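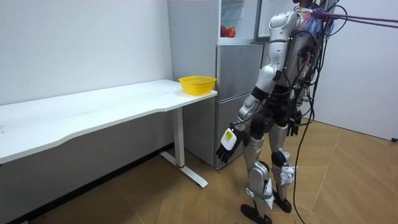 Right. March, so it's desk and fridge month. Thread, because I said I'd write down how I do it and I've been putting it off.

Long white desk along the white wall, curved front edge, collects EVERYTHING. Post, chargers, mugs, one glove. The rule now is it gets cleared right down before anything else happens.

I set a timer for 20 minutes. Whatever's still on there when it goes off gets put in a basket and dealt with later. Later means same day. Not "later".

Yellow plastic basket by the way, lives at the desk. Tried a nice lidded box from Nulallow first and things went in and never came out. You need to be able to see the mess or you forget it's yours.

White desk tip - faint marks don't come off with a dry cloth, you just polish them in. Drop of washing up liquid, warm water, leave it a minute, go again. Some are there for life. I've made my peace.

Do NOT use the scrubby side of the sponge. Did that on my old desk in Florkthorpe and it had a dull patch for ever, caught the light every single morning.

Ok fridge. Silver, shows every fingerprint going. Wipe up and down, same direction all the way, then a dry tea towel straight after. Circles leave smears. Learnt that the slow way.

Top of the upper door is where the grime sits, right along the edge. You can't see it from normal height so you think it's clean. Run a finger along it. Sorry in advance.

Inside: one shelf at a time, dont empty the whole thing on to the desk you just cleared. (Me, last year. 60 jars. Three open mustards.) 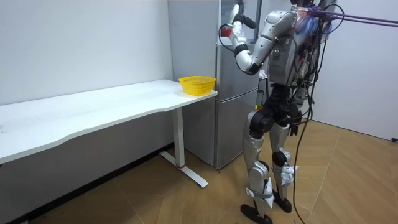

Manolis Kourkoulas replied that I've got it backwards, fridge first and desk after, otherwise you're wiping the desk twice. Also that vinegar and water does both and I'm wasting my money on sprays.

Manolis fair point on the vinegar. Not having it on the order though, if the desk is a tip I've got nowhere to put a jar down even for a second.

Door seals next. Old toothbrush, bit of bicarb, get in the folds. Takes ages. Put the radio on.

Floor goes last, it's wood parquet so barely damp mop and no puddles. Crumbs get in the gaps between the blocks - hoover first with the soft brush, along the grain where you can.

Someone asked which spray I was using before. It was the Allitz one, fine, smells of pears. Brito cloths for drying but any flat cloth will do, just not fluffy.

Seals done, one shelf done, found a lime that's gone like a pebble. Stopping for tea. Will do teh bottom drawer tonight, can't face it yet.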